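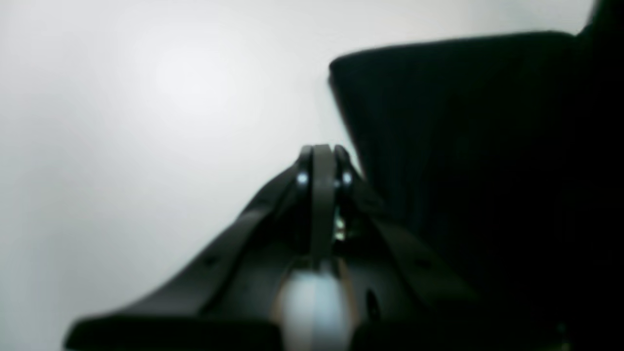 I'd been in the Wurndale lab for maybe ten minutes before Marilou Espiritu handed me a coffee and told me the arm was bad at black. Black anything, really! Depth sensors hate it, she said, and the wrist camera isn't much happier once the gripper gets in close, all dark jaws on dark stuff.

So her group at Pletgate has been trying a method they call Wendt (named after a street she used to live on). The idea's pretty simple, even for me. You train the arm on 1,000 short demonstrations, but you grey out random chunks of the camera view while it learns, so it gets used to working from whatever's left – an edge, a tag, a bit of bright background.
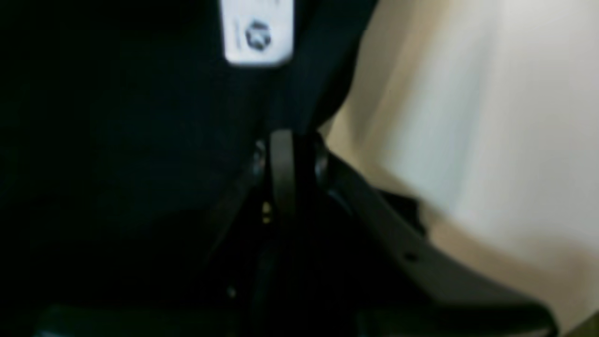 Up close with a dark object: the white label is the brightest thing on it.

Darmawan Sembiring drove most of those demos by hand, 260 of them in May alone, and he's got the sore shoulder to prove it. He reckons the labels help more than anyone expected. The group is now running the whole lot again with the labels covered, just to see how much the arm was leaning on them.

I had a go at the controls myself. Three tries, two fumbles, and a very patient Darmawan. The next round moves over to the Skondthorpe bench, where the lighting's worse, and Marilou can't wait.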